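Zorden adds small tree-shaped stand to its tabletop line

Merrick. Zorden, the housewares maker with its workshop on the Harberg road, has put a small accessory stand on sale this month. The piece is pale gray-white, has three pegs on a single post, and is meant for a hall table, a dresser or a bathroom shelf. It went on the shelves at the Bellurside store on Monday and can be ordered by mail from the Merrick office.

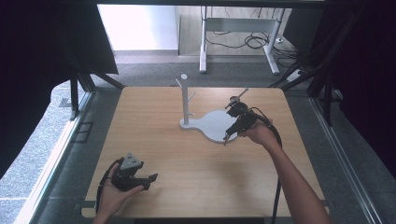
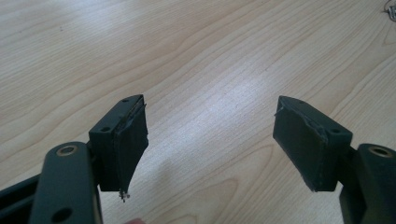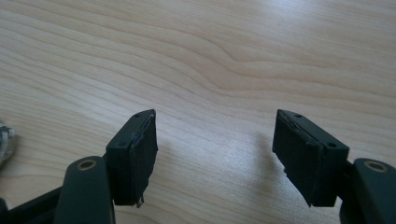 The stand on a wooden table (first photo), and the grain of a wooden tabletop (second and third).

The stand follows a simple plan. The post is slim and rises at the left end of the base. A short peg slants up to the left near the top, a longer one angles up to the right at mid-height, and a small one sticks out to the right close to the bottom. A round cap closes the post. The base starts as a small foot under the post and then widens to the right into a flat disc, so most of the footprint lies to one side.

According to Zorden, the offset base was settled early in the design work. The first versions had the post in the center of a round plate. Long necklaces hung from the middle peg ended up in a heap against the post, and the plate had no clear area for rings or a watch. Moving the post to one end left the disc open. It also put the weight of the disc under the longest peg, where most of the load goes.

The firm lists the intended load as light: necklaces, bracelets, hair ties, a single set of keys. It does not recommend the stand for bags, cameras or leashes. The small peg near the bottom is described in the product sheet as a place for bracelets and hair ties, which would slide down the steeper pegs above it. The disc is for items that lie flat.

The first run is 2000 pieces. Of these, 866 have gone to the Bellurside store and to shops that already carry the Zorden coat hooks. The remainder is held in Merrick for mail orders. A second run has been penciled in for August but depends on how the first one sells.

Color was the other open question. Zorden tested four finishes with store customers over 21 days and received 311 reply cards. The pale finish came first and a dark green came second. Only the pale one is being made for now. The company says a light color is easier to place on light wood, which is what most of its customers report having at home. Dust shows less on it than on the dark samples, although fingerprints from hand cream were noted on both.

Placement advice on the product sheet is short. The stand should sit on a level surface with the whole underside of the disc supported. On a narrow shelf it should be turned so that the disc runs along the shelf and does not hang over the front. On wood with an oil finish, a thin felt pad is suggested, and one is supplied in the box. The pad is cut to the outline of the base and has to be stuck on with the narrow end under the post. Fitted the other way round, it leaves the foot raised and the stand will rock.

Cleaning is with a damp cloth. Scouring powder will dull the surface. The cap at the top of the post is a push fit and can be pulled off for cleaning, but it is small and should be kept away from young children. Replacement caps are available from the Merrick office at no charge if the stand was bought within the past year.

The carton is flat on one side and the stand ships in one piece, so there is no assembly. Store staff in Bellurside reported that the middle peg takes the most pressure when cartons are stacked on end. The packing insert was changed before the main shipment and now has a cutout for that peg. Shops that received early cartons are asked to open them and check the join between the peg and the post before putting the stands out. Damaged pieces can be sent back with the regular monthly return.

A taller version for scarves is under study. Zorden gave no date for it and said the present base would not be wide enough to carry a longer post. The coat hooks and the wall rail in the same line stay in the catalog without changes.

The stand can be seen at the Bellurside store during normal hours. Mail orders received in Merrick before noon are sent out the next working day. Trade customers should use the order form in the spring price list and write in the stand by hand on the blank line under the wall rail. A printed entry will follow in the next edition.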